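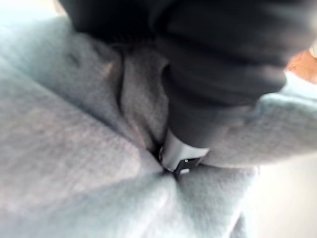
Progress report to the Lachance Fund, June 23, 2023
Project: Mirnuder (whey into drinks and baked goods)
Submitted by: Ratih Sembiring

Work since the last report

The dairy at Plaris now saves its acid whey for us instead of paying to have it hauled off. We collected 1,347 liters through the end of May, against a plan of 630. The plan assumed the dairy would forget about us now and then. It has not, and our cold room is full.

Student teams

Both teams are still speaking to each other. The first has a sparkling whey drink called Jitar, now on its ninth recipe. Tasters described the eighth as "brave." The second team is making crackers, which taste good and break if you look at them — packaging trials start next month.

Budget

We have $558 left in the ingredients line. The used carbonator cost less than expected and its repair cost more, so please read those 2 lines together.

Delays

Shelf-life testing is three weeks behind. The lab lost our first samples and has apologized in writing, twice.

Next period

Finish shelf-life tests, run the second tasting, and settle the label wording. We also request approval to rent more cold storage through the fall. A quote is attached.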